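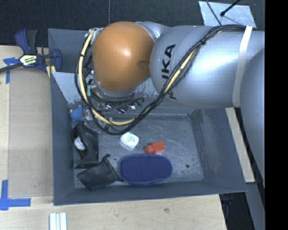
March, open day, notebook entry

Doors at 10, first group in at 10:20. The Fidier people came early and wanted to see the cell before the talk, so the talk slid to after lunch. Nobody minded except the projector, which had gone to sleep and needed the long restart.

Setup as left from the day before. Bin clamped on the left wall, tape marks on the table not moved. I checked the bin against the tape before the first run and again after the second group, because people lean on the table even when told. It had not shifted. Please don't peel the tape until the Bistent visit is over.

Object set for the day was the short one: the black bag and the small pouch, the dark blue oval, the small red-orange piece, the little white container, the crumpled blue item, and a clear plastic one. I kept the heavier things out. With visitors standing at the line I would sooner have a boring set than something that gets flung.

Ran at reduced speed all day. Picks logged over the day: 300 attempted. Have not split them by object yet. From memory the blue oval was easy from most positions and the clear plastic was the worst. The black bag is in between. It gets picked if the fold faces up, and if it slumps against the wall the planner keeps choosing the crease and gives up. Same complaint as last month.

Five protective stops. Four were the wrist coming down too near the left wall when something was lying right against it. The fifth was me hitting the button when a kid ducked the rope. Reset took a minute, no harm done, but the rope should be higher or there should be two of them.

Cable bundle: the loop under the orange joint hangs low when the arm reaches across to the left side. On a couple of the deep picks I thought it was going to touch the bag. Did not see it touch. I'd like to take up some slack at the strap and see whether we lose wrist rotation. Not doing that before Bistent.

Questions people asked, for whoever writes the handout:
How does it know what to pick first. (It doesn't know what the things are, it scores grasp points and takes the best one.)
What happens when it drops something. (Tries again from a new picture.)
Can it pick up an egg. Asked by three separate groups.
What it costs. I said ask Grulcombe.

The Yoo group stayed longest. They pack small mixed orders and wanted to know about bin depth and about items leaning on the walls, so we spent most of their slot on the left side of the bin. They are sending a box of their own samples. When it arrives put it on the shelf under the window and don't mix it with our set.

Log file for the day is run 1194. The first 14 picks in it are warmup with the old tool offset, leave them out of any numbers.

To do:
raise the rope
grease pencil on the bin corner so we can tell if it turns
split 1194 by object
ask whether the afternoon talk can be shorter
new batteries for the clicker

Shut down at 4:40, air off, pendant back on its hook.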